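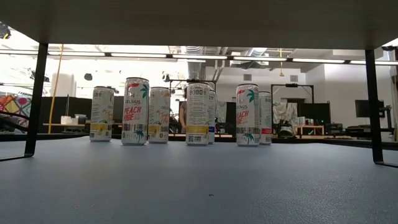
Onde devem ficar as latas altas numa bancada com prateleira elevada?

Ao fundo do tampo, de pé e junto à projeção da prateleira, com a faixa da frente livre para servir. A indicação consta da nova instrução de arrumação da Idimow para as copas dos seus edifícios de escritórios.

Idimow revê arrumação de latas e copos nas copas de piso

Quinta-feira, 7 de agosto de 2025

A Idimow, empresa de gestão de espaços de trabalho, publicou a segunda versão da instrução interna para a arrumação de bebidas e copos em bancadas de apoio. O documento substitui o texto em vigor desde dezembro e aplica-se a 129 copas, das quais 125 já têm a prateleira Maeng instalada. As quatro restantes mantêm armário de parede e seguem a versão anterior até à troca do mobiliário.

A prateleira Maeng, fornecida pela Jerkis, é um painel de madeira plano assente em dois apoios metálicos pretos, com pés dobrados que pousam diretamente no tampo. O conjunto não exige furação. Segundo a ficha do fornecedor, a deslocação da prateleira para limpeza deve ser feita por duas pessoas e sempre sem carga.

A alteração principal diz respeito às latas de formato fino. A versão de dezembro mandava colocá-las sobre a prateleira, alinhadas pela frente. A nova versão passa-as para o tampo, em fila, e deixa de exigir alinhamento rigoroso. Cada sabor deve ter pelo menos uma lata com o rótulo frontal virado para quem serve; as outras podem ficar rodadas, mesmo com o texto informativo à vista.

"O alinhamento consumia tempo de reposição e perdia-se ao primeiro uso", refere Delwyn Mudgway, responsável técnico pela instrução. "Mantivemos a orientação do rótulo, que serve para identificar o sabor sem pegar na lata."

A reposição semanal do conjunto das copas é de 1.584 latas. O valor não muda com a nova versão.

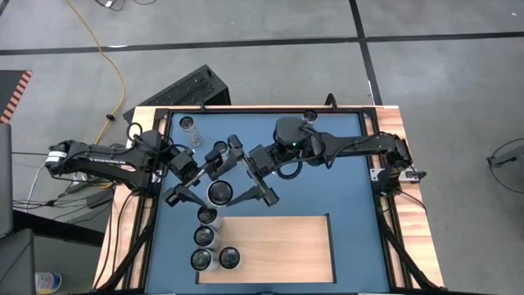
COPOS E SUPERFÍCIES

Os copos transparentes têm regras próprias. Ficam de pé, diretamente no tampo, separados por tamanho sempre que a área o permita. Os copos baixos podem formar coluna ao longo de um dos lados; os altos vão para um canto posterior, onde é menor o risco de serem derrubados com a manga. Não se empilham copos de diâmetros diferentes.

A tábua de madeira clara é pousada na horizontal, na zona central ou dianteira, e não serve de base permanente para copos nem para latas. A instrução reserva-a para preparação e pede que seja desocupada no fim de cada utilização.

Myung-ja Ban, que coordenou a revisão do capítulo dos copos, indica que a separação por tamanho foi a regra mais discutida com as equipas de piso. A redação final admite copos soltos fora da coluna durante o serviço, desde que a arrumação seja refeita antes do fecho. O inventário de copos transparentes foi fixado em 4.000 unidades para todos os edifícios, incluindo a reserva de armazém.

O capítulo seguinte trata das falhas na fila de latas. Quando o consumo abre um intervalo, a equipa não deve juntar os grupos a meio do dia.

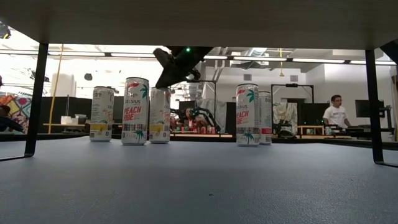 O espaço fica aberto até à reposição e é preenchido de uma só vez, com as latas do carro de serviço. Se restarem dois grupos, cada um conserva à frente uma lata com o rótulo legível. As latas parcialmente encobertas por outras são admitidas, com o limite de duas filas em profundidade.

A limpeza do tampo faz-se antes da reposição, com pano de microfibra e detergente neutro, começando pela faixa dianteira. Partículas isoladas retiram-se na mesma passagem. Os pés dos apoios são limpos à volta, sem levantar a prateleira, exceto na limpeza mensal.

A formação das equipas está a cargo da Idik e decorre em sessões de 40 minutos por piso. Fermín Domínguez assegura os edifícios da zona norte e Laiba Shaikh os restantes. A instrução está afixada no interior da porta do armário de consumíveis de cada copa. Pedidos de correção ao texto devem indicar o número da copa e o parágrafo em causa.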